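About Vollow

Vollow is a mining supply company. We source, rebuild and deliver underground equipment for small and mid-sized mines - the ones that can't wait a year for a new machine or pay what a new machine costs. Our main yard is in Bralstead, with a second workshop at Drurnmont that handles electrical work.

The company was started by Maite Manzano, who had spent her working life as a mine mechanic. The first jobs were cart axles and hoist brakes. Conveyor drives came next, then pumps, then ventilation fans, which are now the largest part of what we do. Inês Vieira joined as operations manager and runs the business day to day. Maite still signs off on every rebuilt hoist.

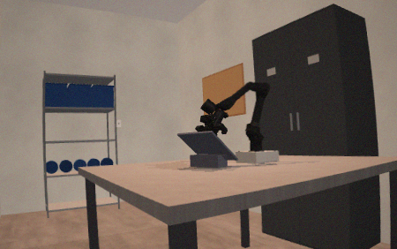 Most of our customers run seams that are narrow, steep or both. Their equipment is often older than the people using it, and the original maker may have closed or stopped carrying parts. We keep drawings for 576 separate components and can machine most of them in house. New staff learn to read a layout before they touch a machine. After that they move on to loader booms and roof bolters, where questions about reach and clearance come up with a lot of weight involved.

What we supply

Ventilation fans and ducting
Dewatering pumps and spare impellers
Conveyor drives, rollers and belt splices
Rail carts, axles and couplings
Hoist brakes and rope inspection

We don't sell explosives, and we don't do shaft sinking. For shaft work we usually send people to Osei, a contractor we have worked beside on several sites.

How we work

Every rebuild starts with a teardown report. You get a list of what is worn, what we plan to replace and the price for each item. Nothing is ordered until you approve it. Pumps and fans are run under load for 5 hours before they leave the yard, and the test sheet ships with the machine. If a part fails inside the warranty period we replace it and pay the freight both ways.

The Bralstead yard covers 800 square meters under roof. The parts counter is open to walk-in customers, but please call ahead for anything over 100 pounds so we can have the forklift ready. We close for one week in July for crane inspection.

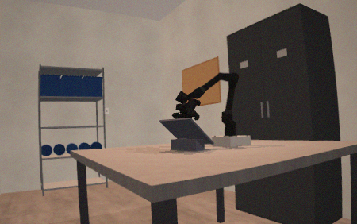

Do you work with mines outside your own region?
We ship parts anywhere a freight carrier will take them. Site visits depend on distance, and travel is quoted separately from the repair.

Can I trade in old equipment?
Yes, if the frame is sound. Send the serial plate details and the running hours to the parts counter.

Page last updated 17/02/2026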